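My table cover has a hole in it and I love it more than ever

March 30, 2018

So the green cover finally tore! I've been putting off writing about it because I wanted to have a fix to show you, but I don't, so you get the hole.

Quick background for anyone new: I bought the cloth from Bosman back in August, 2 yards of it, plain green, to stop small things skating off the tabletop. It does that beautifully. Little bits stay exactly where you set them, and you can spot nearly anything against the green (clear plastic is the exception, I lose that stuff constantly). 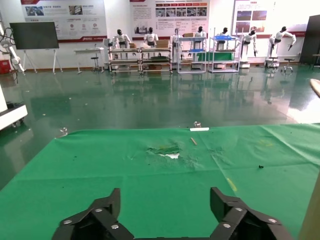

Ward Prins says I should patch it from underneath with a scrap of the same cloth and a few flat stitches, and I'm so tempted! The frayed part is close to the middle, though, right where everything gets put down, and I worry a patch would leave a ridge. My other idea is trimming the loose threads and brushing a bit of fabric glue around the edge, then leaving it overnight under a heavy book.

The stains are staying. I tried dish soap on one corner last month and got a slightly cleaner corner, which looked so odd next to the rest that I gave up. Crumbs and grit I just shake off outside, and that works great.

If you've mended a cloth like this, please tell me how you did it! I have 57 inches of leftover green waiting in the drawer and I'm itching to cut into it.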